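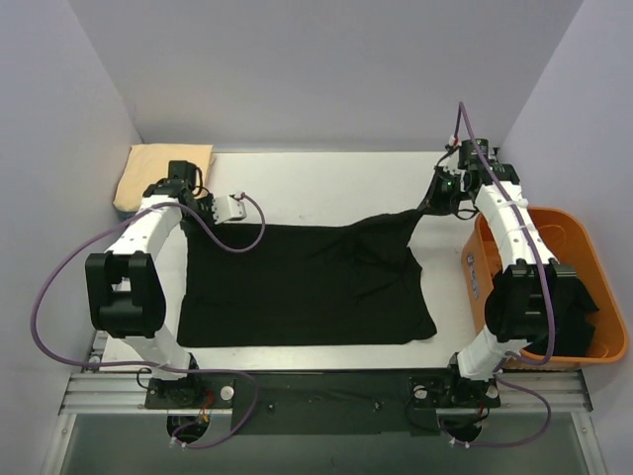 What does Kneath do on a two-arm cell?

Kneath is the software that sits between the cameras and the arms. It works out where the cloth is, chooses a place to take hold of it, plans a path for both arms so that they keep clear of each other, and then sends the movements out one small step at a time.

We started writing Kneath at Culby when we grew tired of rewriting the same bits of code for every new job. Soft things are awkward to plan for – a shirt never lies the same way twice – and most of the tools we tried had been made with boxes and metal parts in mind. So we built one that expects creases, and that is quite happy to change its mind halfway through a lift if the fabric hasn't come up as it thought it would.

Finding the cloth
The perception module draws an outline of each garment and marks the corners, hems and folds it feels sure of. Dark fabric on a pale table is the easy case. For black on black you'll want to spend a little while with the contrast settings, and the guide by Delyth James takes you through them very patiently.

Planning for two arms
Each arm gets its own path, and a shared timetable keeps them from meeting in the middle. One can hold while the other waits, or both can pull together to take out a wrinkle. You can draw no-go areas around baskets, walls and cable loops (please do draw the cable loops, they are so easily forgotten!).

Control
The control loop runs at 200 steps a second on an ordinary desktop computer, with grip and speed limits you can set for each arm. If a message from either arm goes missing, both stop where they are.

Replay and tuning
Every run is saved, and you can scrub back through it in the Wama viewer with the planned path laid over the real one. Idris Nicholas wrote the viewer, and he is always glad to hear what you'd like added.

Licences
Single cell, one year: £1,698
Single cell, with Brarnovura simulator: £2,930
Extra viewer seat: £100

Updates and email support are included for the whole year. The current release is dated 2021-10-31, and existing licence holders can download it from their account page.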